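How I practise penalties on my own

I was a hopeless penalty taker until my old coach, Estrella Villalobos, made me take 40 of them every training night for a whole May. My legs hated her! You don't need a keeper for this, just a goal and a ball (two if you're lazy like me).

Hang a bib in each bottom corner. Put the ball down, walk back five steps and pick your corner before you turn around -- then don't change your mind. Plant your standing foot beside the ball, toes facing the bib, and hit it with the inside of your boot.

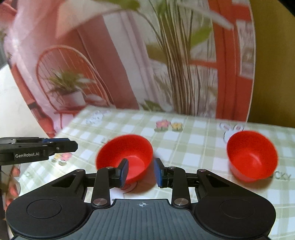 Once you're hitting the bib more often than not, do the same thing after a few hard sprints, when your breathing's all over the place. I still rush mine when I'm tired, so I count to three before the run-up. Swap corners every ten kicks.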